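Teaching by demonstration (robotics)

Teaching by demonstration means showing a robot a job instead of writing out every move in code. I've been keeping this page going since November, mostly for people who land here from the Narkora glossary and want it in plain words.

There are 2 main ways to do it. In the first, you take hold of the arm, or of a loose gripper in your own hand, and just do the task while everything gets recorded. In the second, called teleoperation, you drive the robot from a distance with a joystick, a glove or a smaller copy of the arm. I like the hand-held way better – it's quicker to pick up, and you feel silly for only a minute or so!

Cloth is where it gets fun. A box keeps its shape when you grab it, but clothes sag, bunch up and slide, so one good demo of folding won't get you far. The Bomik set, which I helped record, has 2563 demos of laundry jobs, and 143 of them had to be thrown out for sloppy starts (plenty were mine). A decent start has the jaws wide open and the garment laid out before you move in.
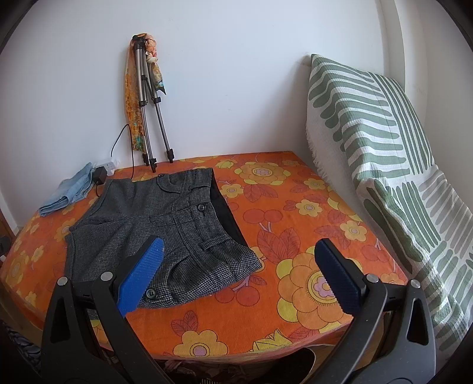
Shorts are a good first garment, by the way. They're small, the waistband gives you a clear edge to aim for, and you can fold one leg over the other in a single move – pants take me 4 tries on a bad day.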